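Packing drive promises 1058 bags by September

Skarkau – A local packing drive says it will have 1058 bags of small colorful items ready for schoolchildren by the end of September. It has finished 471.

Organizer Ebbe Forsberg calls the pace "comfortable." The numbers suggest something tighter. Last year the drive set a goal of 849 and missed it by 103, and the hours at the Clerkov Street hall have not changed.

The bags are clear plastic, a choice Forsberg says saves time on labeling. Whether a big, crinkly bag survives a week in a backpack is another matter. 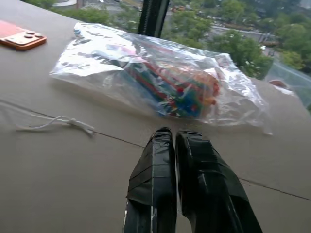 Questions over cost

Gwilym Rees, who runs the stationery counter at Villix, doubts the savings. "A paper envelope does the same job and you can write a name on it," he said. "I told them that last year."

Forsberg said paper was considered and turned down – he did not say by whom. No price per bag has been published. The drive has promised figures after the last delivery.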